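Shared Worktables: Clearing, Sorting and Putting Away

The following guidance applies to all shared worktables in the building. It covers small items left out at the end of a work period: craft supplies, foam pieces, hand tools, cords and loose hardware. Staff and members are asked to read it once in full and to consult the relevant section as needed.

Before You Begin

Bring the containers to the table before anything is moved. A deep bin with handles is suited to bulky, light items such as foam. A slotted basket is better for articles that benefit from air, including sponges. Do not store crayons in a slotted basket, as single crayons slip through the openings.

Paper should be lifted last. Items resting on a sheet are to be removed one at a time, and the sheet then laid flat in the paper drawer.

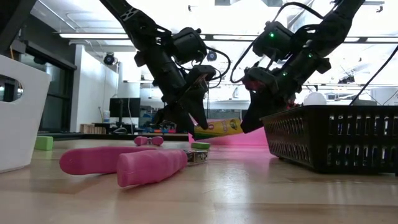
Foam is easily dented. Large pieces go into the bin first, with small shapes on top, and nothing hard should be placed above them. Sponge blocks are kept apart from electronic parts at all times. A damp sponge must be squeezed out and left to dry on its long edge before it is put away.

Crayons are returned to their own box, points up, and the flap is tucked in. Torn boxes may be mended once with paper tape; after that, the crayons are to be moved to a lidded tub. Crayon marks on bare wood usually respond to a soft cloth and a little dish soap. Wipe along the grain and dry the spot promptly.

Small electronic parts belong in the Yeoh drawer unit, second row. They should not be dropped into a general bin, where metal edges can scratch other contents.

Hand Tools, Bulbs and Cords

Pliers are to be closed before storage and hung by one grip on the tool rail. Wipe the jaws with a dry cloth. If the joint is stiff, apply one drop of light oil, open and close the tool several times, and remove the excess. Tools with loose grips should be handed to Domingo Rivadeneira for repair.

Light bulbs are cleared before any heavy item is lifted over the table. Allow a bulb that has been in use to cool fully. Bulbs are stored upright in a divided carton, and a bulb in a socket base may be stored without being unscrewed, provided the cord is unplugged.

Cords are coiled loosely and secured with a cloth tie, with the plug left on the outside of the coil. Tight winding strains the wire near the plug.
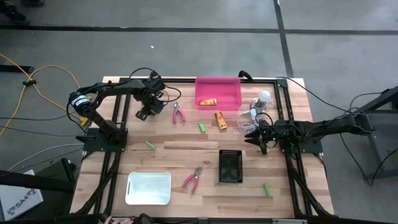
Mendent Workshop Services, Shared Rooms Team

Clear plastic bins are reserved for small boxed goods, so that the contents may be read from the side. Boxes should stand in a single layer with the printed face outward. Overfilled bins are to be divided.

Care of the Wood Surface

Brush off crumbs and shavings before wiping. Use a cloth that is damp but does not drip, and follow with a dry one. Light scratches may be sanded by hand with 400 grit paper, always along the grain. Deeper marks require 200 grit first. Oil is applied by the team each May, and tables remain closed for 16 hours afterward.

Questions concerning supplies, labels or replacement bins may be addressed to Simone Sales, Room 55.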